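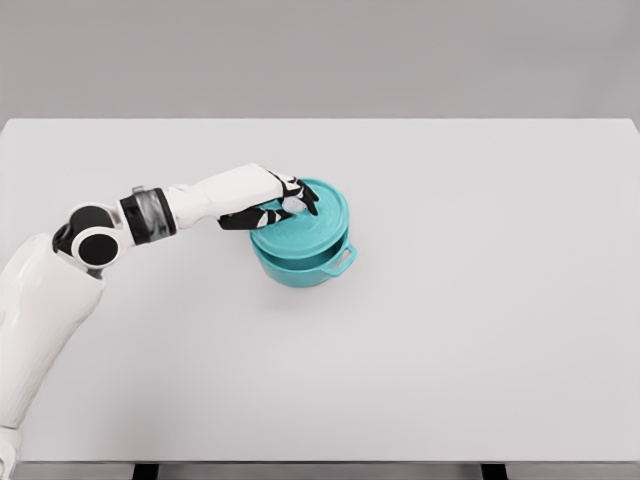

Home Reviews Notes Archive

Two months with the Painemal kitchen pack

In June I bought the kitchen task pack from Painemal, the small add-on for the Vornmont simulator. It costs 204 dollars for one seat. I paid it myself, and I waited to write until I had used it enough.

The pack gives you five tasks, and I spent most of my time with the pot and the lid. You get a white humanoid arm, a plain table and a teal pot, and you write the controller for the rest. I like that the table has nothing else on it. When my grasp is wrong, I can see it at once.

The hand was harder for me than I expected. The fingers must come down over the lid, and the thumb has to stay low on the near side, close to the rim. I ran 628 attempts before I was satisfied with my settings, and I still change the thumb angle sometimes.

What I don't like is the manual. The contact settings get 2 pages, and one of them is a table without units. I wrote to support and Shahzad Marwat answered me the next morning, very politely, with the missing values - but such things should be in the manual.

I also tried the older pack from Skisex. It is cheaper, but its lid task has only a simple gripper, so for hand work I stay with Painemal. Next I want to try the drawer task.

Contact | Copyright Hanine | Back to top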